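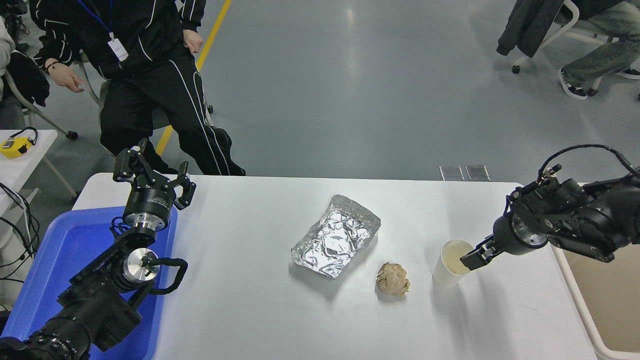
生活資源論 第六回の主題は「食べ終わったあとの机」です。前回まで収集車や焼却炉といった大物を扱ってきたので、急に話が小さくなったと感じるかもしれませんが、分別の失敗はたいてい、収集車が来るずっと前に終わっています。たとえば白い紙コップに薄い黄色の液体が入ったまま、くしゃくしゃのアルミと丸めた茶色い紙のそばに立っているとします。多くの人はここで「ごみが三つ」と数えます。今日の講義に関するかぎり、これは四つです。液体を数え忘れた人は、あとで袋の底から液体のほうに思い出させてもらえます。

配布物の確認
・本プリント(表裏)
・仕分け記録用紙(演習用、鉛筆で書くこと)
・Bakhtiari表の抜き刷り
Bakhtiari表は前回配ったものと同じです。なくした人は隣の人に見せてもらってください。資源を扱う科目で毎週同じ紙を74人分刷り直すのは、さすがに気が引けます。

一 用語

机上残余 飲食や作業のあと、机の上に残っているもの。食器など洗って戻すものは含めません。
一次容器 机のそばにあって、手を伸ばせば入れられる箱や袋。
二次容器 廊下や収集場所にあるもの。演習では使いません。
保留 どこに入れるか決めないこと。正式な分類ではないのに、現実には最も利用者の多い分類です。

「保留」については、昨年この科目でRafsan Samarakoonさんが書いたレポートがよくできていました。喫茶店Lenoraの閉店後の机を観察したもので、机に残ったもののうち客が「判断に困った」ものは、きまって机の真ん中に置かれていたそうです。端に置けば捨てたことになり、手元に置けば自分のものになる。真ん中なら誰のものでもない。外交でいう緩衝地帯ですが、拭くのは店員です。

二 丸めるという行為について

人は、捨てると決めたものを丸めます。理由を聞いても「なんとなく」としか返ってきません。丸めれば小さくなる、というのが一番ましな答えですが、平らにたたんだほうが場所を取らない紙はいくらでもあります。丸めるのは容積のためというより、「もう使わない」という宣言のように見えます。判子のようなものです。

困るのは、丸めたことで情報が消える点です。

(1)紙の場合
包装に使われた茶色い紙は、広げてあれば油染みや貼られたテープが見えます。握りこぶしほどの玉になると、外側の面しか見えません。分別する側は、開くか、賭けるかのどちらかです。演習では必ず開いてください。賭けた場合は記録用紙に「賭けた」と書くこと。減点はしますが、正直さの分だけ少し返します。

(2)アルミの場合
アルミ箔は一度くしゃくしゃになると、形がそのまま残ります。紙は手を離すと少し戻ろうとしますが、アルミは戻りません。手触りで見分けがつかないときに使える性質です。銀色の包装にはプラスチックに金属を薄く付けたものもあり、こちらは握っても離すとふくらんできます。「銀色だから金属」という判断は、前期の小テストで大勢が間違えました。今期も間違えると思うので、先に書いておきます。

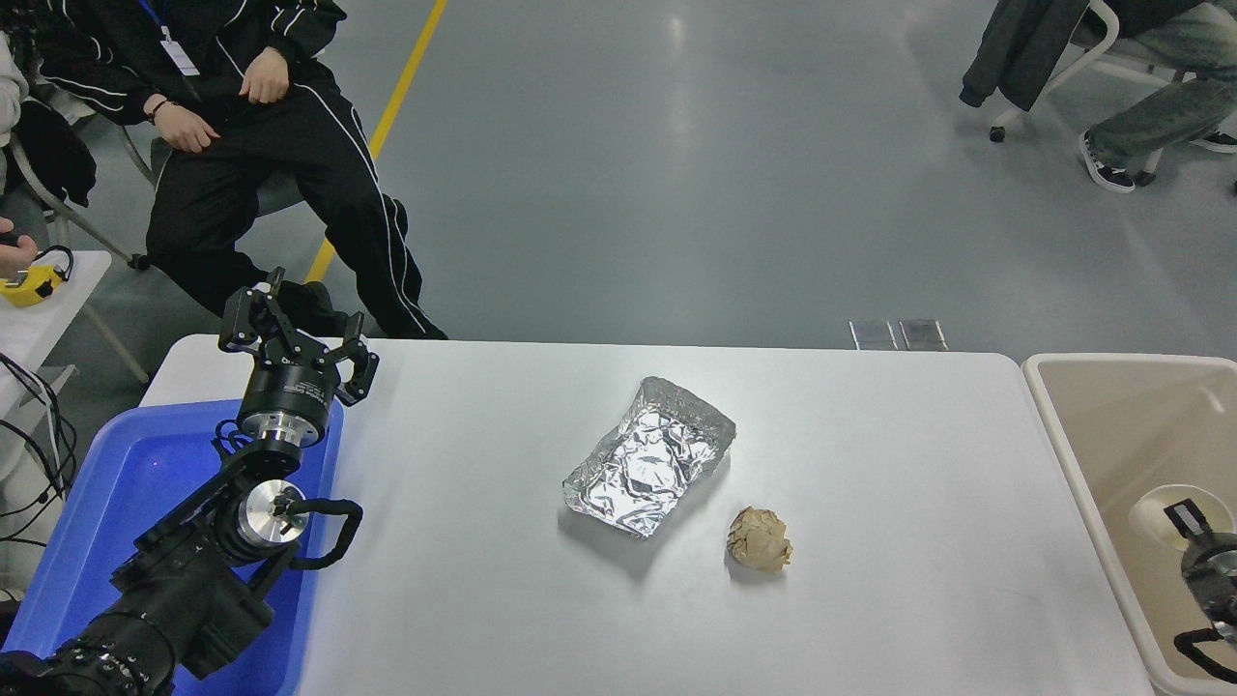
図1 白い机の上の、しわの寄った銀色の包みと丸めた茶色の紙。左に青いトレー。

図1について、記録用紙の最初の欄に書いてもらいたいのは品名ではなく、「どこまで見てわかり、どこから手で確かめるか」の境目です。紙の色と大きさは座ったままわかります。内側の汚れはわかりません。銀色のほうは表面のしわがよく光っていますが、光っていることと、きれいであることは別の話です。食品を包んでいたかどうかも、見ただけでは決めないでください。Mahsa Shojaeiさんが先週、質問票に「光っていれば洗わなくてよいと思っていた」と書いてくれました。この率直な一行のために、今週の説明が半ページ延びました。

三 順序

教科書には「分ける、すすぐ、つぶす、入れる」とあります。悪くはないのですが、机の上の残り物に限っていえば、この順序で進めると大抵途中で手がふさがります。本科目では次の順序を採ります。

1 液体を先に片付ける
飲み残しのある器は、ほかの何よりも先に動かします。倒れるものが机にあるかぎり、それ以外のものはすべて、濡れる可能性のあるものです。乾いた紙と濡れた紙では行き先が変わることがあるため、液体をあと回しにすると、他人の分類まで変えてしまいます。

2 器を空にしてから、器そのものを判断する
紙コップは名前に紙と付いていますが、内側に防水の加工をしたものが多く、古紙に混ぜられない地域が多数です。名前で判断しないこと。Bakhtiari表の右端の欄に「名称と素材の不一致」という項目があり、紙コップはその筆頭に載っています。二番目は何か、各自で確認してください。試験に出ます。

3 形の残るもの、つぶれるものに分ける
アルミは広げるか、軽くたたみます。もう一度握り直す必要はありません。握るのは一回で足りています。

4 軽いものは最後
紙の玉は転がります。先に容器の縁に置くと、次の動作の風で戻ってきます。机から床へ落ちた場合は「床」の欄に記入します。床の欄があること自体、この演習の歴史を物語っています。
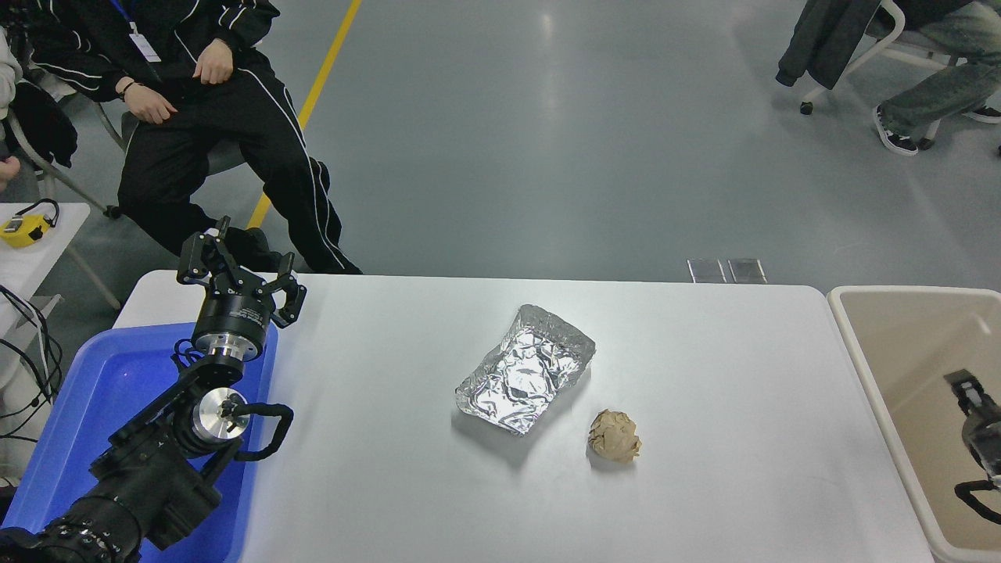 順序を守っても時間は延びません。Fadthorpe校舎で行った昨年の演習では、液体を最初に処理した班と最後に処理した班とで、片付けそのものにかかった時間はほとんど同じでした。差が出たのは雑巾です。最後に回した班のうち一つは、机のほかに椅子二脚と記録用紙も拭くことになりました。記録用紙を拭いた班の記録は、読めませんでした。

四 容器の位置と色

容器が机の左右にあると、人は近いほうに入れます。驚くほど近いほうに入れます。利き手も関係するのですが、Mojtaba Tehrani先生の授業で集めた記録、全部で288件を見るかぎり、利き手より距離のほうがよく効いていました。正しい容器が右にあっても、ごみが左にあれば左に入る。後から理由を尋ねると、本人はたいてい素材の話をします。

色についても同じくらい油断がなりません。青だから資源、ベージュだから可燃、というのは皆さんの前の住所の規則です。容器の色は、買った人の好みか、在庫の都合で決まっていることがあります。演習で容器の意味を決めるのは色ではなく、開始前に班で書く札です。札のない容器には何も入れないでください。入れたくなったら、それが先ほどの「保留」です。

もう一つ、容器の縁の高さに触れておきます。浅いトレーは中が見えるため、間違いに気づきやすく、直すのも楽です。深い容器は間違いを隠してくれます。利用者の満足度が高いのは深いほうです。

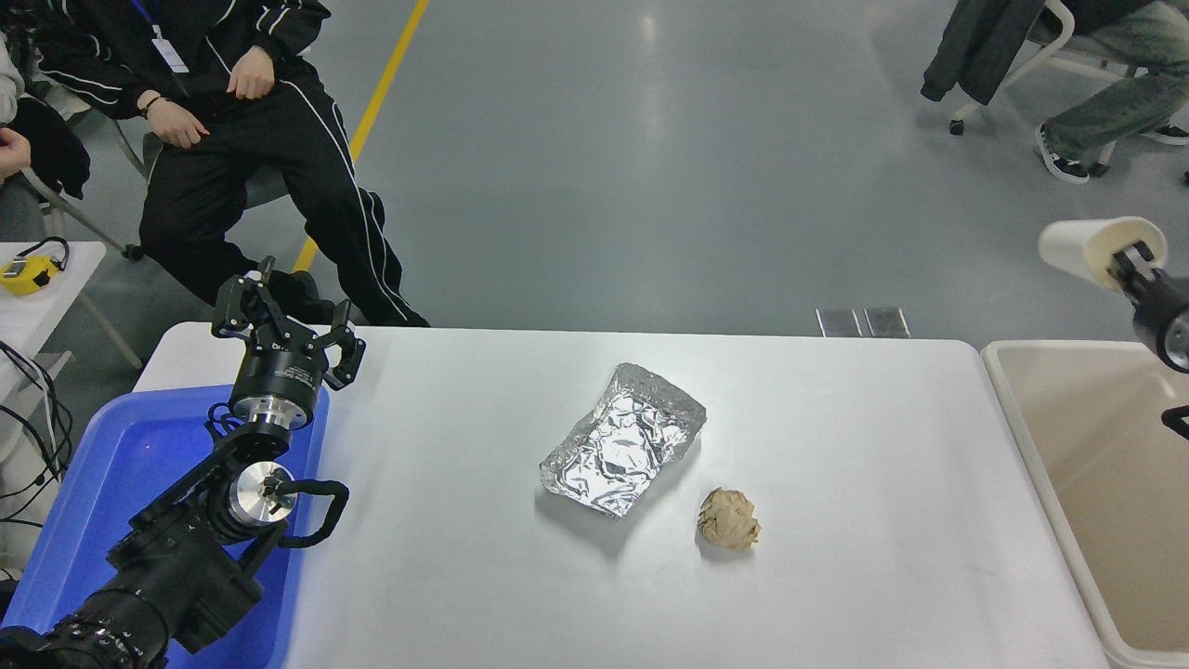
Nazanin Naseri
生活資源論 担当講師(質問は金曜、254号室)

五 演習

各班に白い机を一台使ってもらいます。置くものはアルミと茶色の紙を必ず含め、残りは班で持ち寄ってください。Dorken社の分別キットを使いたいという要望が出ていますが、見本があまりに清潔で、誰もが正解してしまうため、今期も採用しません。昼に食べたものの包みのほうが、よほど教育的です。ただし演習は昼食の直後ではないので、汁気のあるものを鞄で保管しないこと。

手順
ア 開始前に、班で容器の札を書く。
イ 何にも触らずに、見てわかることだけを記録する。推測には「?」を付ける。
ウ 液体を処理する。
エ 丸めたものを開く。
オ 容器に入れ、入れた理由を一行で書く。
カ 隣の班と記録を交換し、机を見ずに記録だけで同じ分類ができるか試す。

時間は全体で30分です。イに最低でも五分使ってください。毎年、ここを三十秒で終えて得意そうにしている班があり、カで困ります。「銀色のやつ」「茶色いの」としか書いていない記録をもらった班の身にもなってください。アルミなら、平らなのか縁が立っているのか、どの面に汚れがあるのか。紙なら、玉の大きさと、開いたあとの状態。品名よりも状態を書いてあるほうが役に立ちます。

記入の例
よい 茶色の紙、こぶし大に丸めてある。開いたら片面に油染み(?)、テープなし。可燃の札へ。
惜しい 茶色の紙。汚れている。可燃。
困る 紙。たぶん。

三つ目は実際の提出物からの引用です。書いた本人の許可は得ており、本人は現在、別の科目で優秀な成績を収めています。

六 質問票への回答

「紙玉の中にアルミが入っていたらどうするのか」
分けます。面倒ですが、包んだ人もそれが面倒だから包んだのです。

「一人で食べて一人で片付けるなら、順序は気にしなくてよいのでは」
Firouzeh Hosseinzadehさんからの質問です。雑巾の持ち主も自分だという覚悟があれば、ご自由に。レポートで自宅の机を題材にする場合は、どちらの順序で行ったかだけは書いてください。

「保留のまま翌日になったものは何に分類されるか」
素材が変わるわけではないので分類は同じです。家族がいる場合は、家族の中での評価が変わります。

次回まで
・Bakhtiari表の「名称と素材の不一致」を全部読む。
・自宅か学内の机を一つ選び、片付ける前に状態を五行で書く。写真だけの提出は受け取りません。写真は紙の裏側を開いてくれません。
・雑巾を一枚持参する。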